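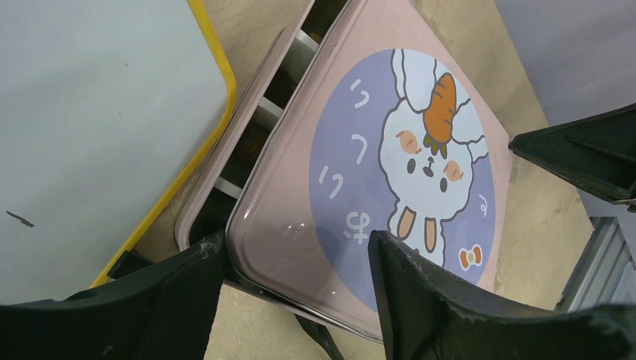 Bunny tins are back at Nalta, and they're going fast

Fri 23 August

If you've walked past Nalta on Plokgate this week and wondered about the pink tins, wonder no more! Letay Worku has started filling them with mixed chocolates again, and I went in on my lunch break to have a look (and, fine, to buy one).

You might remember the design from last year. It's the square pink one with the white bunny in the purple circle, floppy ears out to the sides and a carrot balanced on its head. My daughter has the old one full of hair ties and has already put in a claim for the new one. There's hiragana down the side of the circle too, and a little bow down near the bunny's feet that I'd never noticed before.

Letay has ordered 60 tins for this run and doesn't expect to get more before Christmas. What goes inside is up to you. She puts a selection out on a tray and you point at your favourites, so no two tins end up quite the same colour. I went heavy on the caramel-coloured ones and light on the white, and I stand by it.

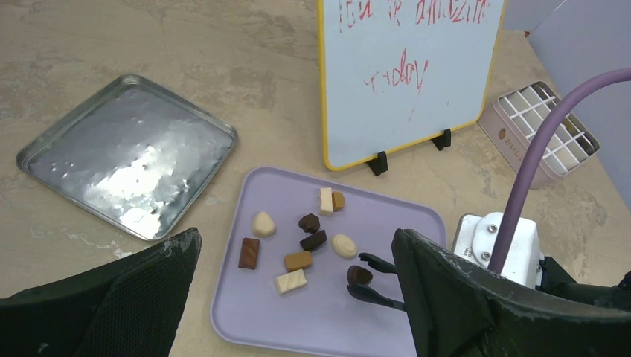

Creams, tans and dark browns on the lavender tray, with a silver one alongside.

The other bit of news is the money. Part of every mixed tin sold in July's first batch went to the Humport pool fund, which Jae-hoon Yeo has been running since the old change rooms closed. He was hoping for $3,000 and ended up with $3,243 – enough for the new benches, with a bit left over for hooks.

"I thought we'd get there by spring if we were lucky," Jae-hoon told me, over a piece of dark chocolate he'd said he was only going to look at. "People kept coming in for one tin and leaving with two."

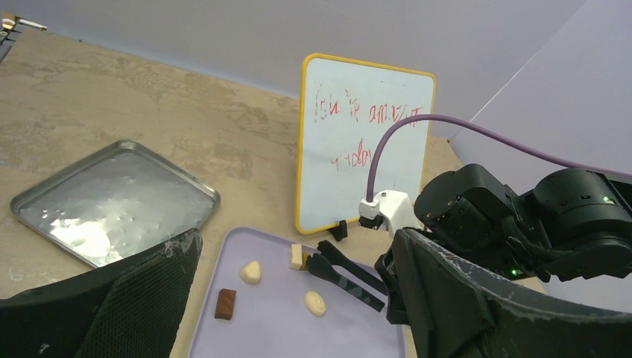

He'd like the next lot to go toward a shade sail over the toddler end, and Letay is happy to keep chipping in for as long as the tins last. She's also thinking about a smaller box for people who only want a few pieces, though she hasn't settled on a price yet.

Nalta is next door to Tufa, the tile place, and it's open until 3 on Saturdays. Bring your old bunny tin back if you've still got it – Letay will refill it for a bit less than a new one, and she doesn't mind if it's got a few dents.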